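Folding black knits without the fold lines
Laundry & Closets > Folding and storage
18 replies

tosin_aliyu
June 25, 2024
I have a drawer of black tops, mostly thin knits, and every one comes out with a hard crease across the chest. I fold in half lengthwise, sleeves back, then in thirds. The drawer is a Vevano, the shallow kind. Is it the folding or the drawer? I'm not going to iron T-shirts.
Oluwatosin

pulura_fan
Probably the drawer. If you have to press down to close it, that's your crease. Take out 6 shirts and see if the rest look better in a week.

danica_r
I'd say it's the folding. Thirds puts a line right where you don't want one. Roll them from the hem up. I switched in May and the lines are gone.

Grgic_home
Rolling stretches the neck on thin knits. I quit doing it after two shirts went wavy at the collar. Lay the shirt face down, fold the sides to the middle, then fold once at the waist. One soft fold low down doesn't show if you tuck it in.

danica_r
Mine haven't stretched. Are you pulling on it as you roll? You're supposed to keep it slack.

Grgic_home
No, I wasn't pulling. Could be the fabric. Mine were viscose.

tosin_aliyu
Mine are cotton with some elastane, so maybe different again. They sit in the basket overnight before I get to them, if that matters.

drawer_six
It matters more than how you fold. Black shows every wrinkle it picked up in the pile. Find the shoulder seams first, hold it up by them, one good shake, then put it down flat. If you start tugging at corners while it's still in a heap you end up with the hem twisted under and you fold the twist in. 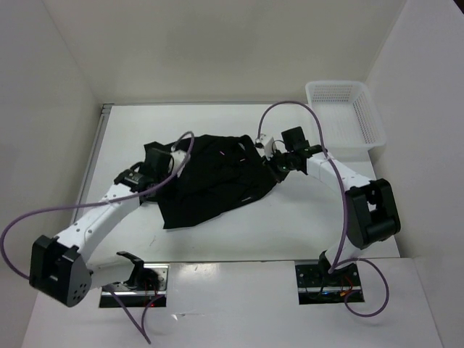

mel_in_duluth
How do you tell the front from the back on a plain black shirt with no tag?

drawer_six
Look at the neckline. The front dips lower than the back on most of them. If it's close, lay it flat and match the shoulder seams, and the lower edge will show.

pulura_fan
I put a stitch of white thread inside the back neck on mine. Takes a minute per shirt.

mel_in_duluth
Thread is a good idea, thanks. I have leggings with the same problem.

Grgic_home
Back to the drawer question. I'm with pulura on that part. I moved the knits to a shelf, stacks of 10 at most, and the bottom ones still came out with a line. Stacks of five are fine.

danica_r
Which is why I roll. No stack, no weight on anything.

Grgic_home
If you have the depth for it. A shallow drawer won't take rolls of a heavier knit.

tosin_aliyu
Measured it and rolls of the thin ones fit. I'll roll half, do the waist fold on the other half, and fold the same night they come out of the dryer. Will post in a couple of weeks.

drawer_six
Change one thing at a time or you won't know which one did it.

tosin_aliyu
Fair. Same-night folding first, then.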